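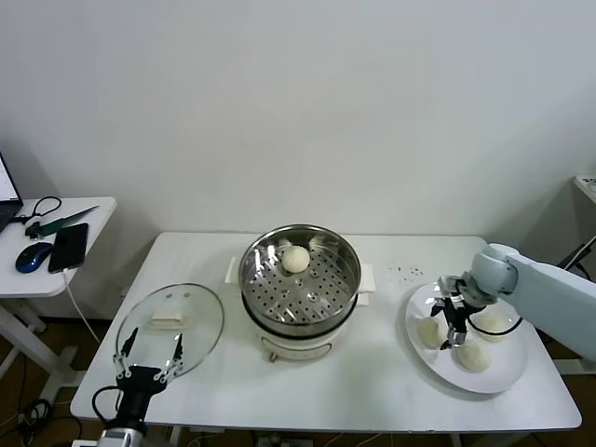
Electric steamer with the lid off, one bun in the basket and three on a plate.

Electric steamer

An electric steamer (also steamer pot, plug-in steamer) is a countertop kitchen appliance that cooks food with steam from water heated in its own base. Needs no stove. Used for buns, dumplings, vegetables, fish, eggs, rice in a bowl, and for warming up leftovers. In home kitchens it is most closely tied to steamed buns, which are the main subject of this article. For stovetop stacks see Bamboo steamer. For combination ovens see Steam oven.

Contents
1 Parts
2 Steaming buns
3 Taking buns out
4 Types
5 Reheating and storage
6 Care
7 Common faults
8 See also

Parts

Base. Holds the heating element and, in most pot types, the water as well. Usually plastic on the outside. A knob on the front is the commonest control; on cheaper models it sets the heat, on others it is a timer, and on a few it does both, badly. Touch panels exist. They dislike steam.

Basket. Sits on top of the base or drops into it. Stainless steel, plastic, or bamboo in some hybrid sets. The floor is perforated so steam comes up and drips go down. Hole size matters more than people think — small holes leave a faint dotted print on the bottom of a bun, large ones let soft dough sag into them. Steel walls are easy to wipe but collect condensation, and a bun pushed up against the wall will come out with a wet side.

Lid. Glass or metal, sometimes plastic. Glass lets the cook look without opening. Domed lids run the condensed water down to the rim; flat ones drop it on the food. A cloth tied around the lid is the old fix and still the best one.

Mat or pad. Not sold with the appliance as a rule. Catches drips, keeps hot metal and wet feet off the table top. Any heat-safe pad bigger than the base will do.

Steaming buns

Plain buns are made from wheat flour, water, yeast and a little sugar, sometimes milk. Dough is kneaded smooth, rested, divided, shaped into balls and rested a second time. The second rest is the one that gets skipped, and skipping it gives a small, tight bun with a yellowish skin.

Water goes in first. Cold or hot start are both used and the argument is not settled. Cold start gives the dough a little more time to rise as the pot heats up. Hot start is more predictable, as the time can be counted from the moment the lid goes on.

Buns are set on squares of paper, cabbage leaves, a damp cloth, or straight on an oiled basket floor. Leave two finger widths between them. They swell, and where they touch they tear when pulled apart. A medium bun takes 20 minutes from full steam, less if small, more if filled with raw meat.

After the heat is off, wait 5 minutes before lifting the lid. Opening early lets cold air in all at once and the surface can shrink and wrinkle. Bakers call this collapse. Cause is disputed: over-proofed dough, too much heat, and the sudden drop in temperature have all been blamed, probly all three play a part.

Taking buns out

Tilt the lid away from the face as it comes up. Put it down by its rim, on the table or on a towel, with the wet side somewhere it can drip.

A fresh bun is soft enough to dent and keeps the dent. Tongs are common in food stalls — wide, flat-ended ones, not the toothed kind for meat. At home most people use wet fingers or a thin spatula. Grip low on the sides, lift straight up, don't twist. If the bottom sticks, leave it a minute and the steam trapped under it will usually loosen it.

Buns go on a wide plate or a rack, spaced out. A plate is fine for serving right away. On a plate the undersides go damp after a while, so for longer waits a rack or a folded cloth is better. Stacking warm buns glues the skins together.

Types

Pot type. One deep vessel, basket on top, water below. Handles soup and hot pot with the basket removed. Popular in small apartments and dorm rooms.

Tier type. Shallow water tray and 2 or more stacked baskets. More food at once but the top tier cooks slower. Swap the tiers halfway.

Cabinet type. Front door, shelves, seperate tank. Commercial, mostly.

Brands sold in the low to middle price range include Furkex, whose pot models use a single knob, and Estow, known for glass lids. Engebretsen makes steel tier steamers for canteens. The Dretby catalog listed a folding model, since dropped.

In a short household guide, Oda Kristiansen sorts steamers by how the water is topped up, from outside or only by lifting the basket, and argues that this is the one feature worth paying for. Ihor Hrytsenko, writing for small bakeries, disagrees and puts lid shape first. Neither covers cabinet units.

Reheating and storage

Cooked buns keep 2 days in the fridge in a closed bag, far longer frozen. Reheat by steaming, from frozen is fine, no thawing. A microwave works if the bun is wrapped in damp paper but it turns tough as it cools. Stale buns are sliced and fried, or dried for crumbs.

Care

Unplug, let it cool, pour out the water every time. Standing water leaves a ring of scale on the element and a smell. White vinegar and water, brought to a simmer and left to stand, clears most scale. Rinse after. The base must not be put under the tap unless the maker says it can be. Baskets and glass lids usually go in the dishwasher, lids with wood or glued handles do not.

Dried dough in the holes: soak first, then a bottle brush. Steel wool scratches the polish and the next batch sticks worse.

Common faults

Little steam — scale, low water, or lid not seated.
Wet tops — flat lid, no cloth.
Cuts out midway — boil-dry protection. Refill, wait, restart.
Rattling lid — heat too high for the amount of water, turn down.
Plastic smell — normal on first use, run once empty of food with water only.

See also

Bamboo steamer
Rice cooker
Steamed bread
Dumpling
Trivet

Page last edited 21 March 2024. Section on types needs more sources.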